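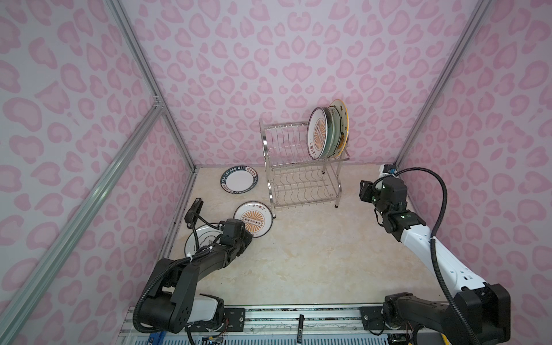
two-tier rack, four plates up top, three still waiting on the table

mayrhofer_kitchen
OK rack people, I need opinions. I finally gave up on the plastic drainer and got a two-tier wire one, and I can't decide how to load it. Right now I have four plates standing together at the right end of the top level and nothing at all on the bottom. The bottom level is those wavy curved wires and I don't trust them yet. Do plates go up or down?? My sister says down, my gut says up, and there are three more plates lying next to it while I dither.

Molow
Plates up, bowls and mugs down. Wavy wires are great for bowls because they sit at a tilt and drain.

danica_h
Gonna disagree with Molow. Heavy stuff goes low, always. I had a two-tier from the discount place and with the top full of dinner plates it wobbled every time I pulled one out. Lost a serving dish that way in June and I'm still mad about it.

Molow
Was yours the one with the skinny legs though? Depends a lot on the rack.

danica_h
Fair, it was pretty flimsy. I'd still spread them out. All four bunched up at one end with the left half empty is asking for it to lean.

mayrhofer_kitchen
It hasn't leaned so far! But I see your point, I could slide a couple over to the left. I put them together so the patterns wouldn't get hidden – which makes no sense now that I type it, you can only really see the first one and the tall one.

Vandana Negi
Can we talk about the plates please. The one with the orange sunburst and the dark rim!! And the cream one with the yellow rim and the little black stars. Are those from a set or did you collect them?

mayrhofer_kitchen
Collected, apart from the two sunburst ones nothing matches. The star one is my favorite and also the tallest, so it always ends up on the outside. The pale green one with the speckled edge was a thrift store find, 3 bucks.

Vandana Negi
I love a mismatched stack. I have 14 plates and no two the same, my husband has given up. Also that pink and white leopard print behind the rack is making me very happy.

arnen
Going back to the question, I'd leave an empty slot between each plate if you have the room. Mine take forever to dry when they're packed close. I do plates on top too, sorry Danica.

danica_h
Traitor lol

Molow
Agree on the gaps. You've got three more to fit, so use that left side.

mayrhofer_kitchen
Okay, trying it tonight: plates on top with gaps, bowls on the wavy part. If it tips over I'm blaming arnen and Molow equally.

arnen
I accept half the blame. Put the star one in the middle.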